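Stalura Community Kitchen Project
Progress report to the Polel Fund, October
Prepared by Eamon Quinlan, project lead

Where we are

The recipe book is late. You will have gathered this from the absence of a recipe book. The text is finished, the index is nearly finished, and the printer has stopped answering my emails with exclamation marks, so I take it we are back on terms.

We set out to collect home recipes from families in the Stalura district and received 989 submissions. Of these, 69 were for lentil soup. We have kept 3, after a tasting that ran until 11pm and ended two friendships, though one has since been repaired over a cake.

Testing

Every recipe in the book has now been cooked at least once by someone who did not write it. The main finding is that people do not measure. "Enough flour" appeared in so many entries that our editor asked for a raise. We converted these to cups wherever the author would talk to us, and left the rest out.

The Illisov chapter (pickles and preserves) went back for a second round after a disagreement about vinegar strength. It is settled now - the book follows the stronger figure, with a note.

Money

Spending is within the grant except for paper, which went up after we signed off on the budget. We moved $3000 from the launch event to printing. The launch will therefore have crackers.

Equipment and kitchens

Most contributors cook on gas in small kitchens, and we wrote the instructions with that in mind. Oven times are given only where an oven is truly needed. Reheating notes assume a small microwave and a normal amount of patience.

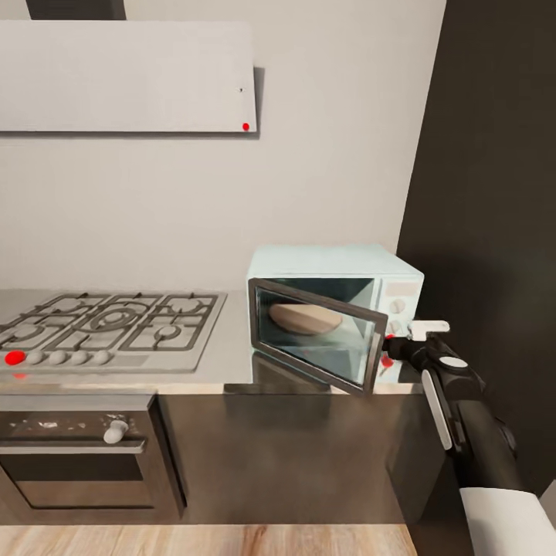

The Uçar family have asked for their stuffed peppers to be credited to the grandmother alone, which means resetting two pages and one index entry. We agreed at once, having met the grandmother.

Still to do

Final proofs, the index under S, and a decision on the cover, where we are down to two designs and around six opinions. I would be grateful for your approval of the budget change before the proofs go out. The signed form is attached, along with the paper quote.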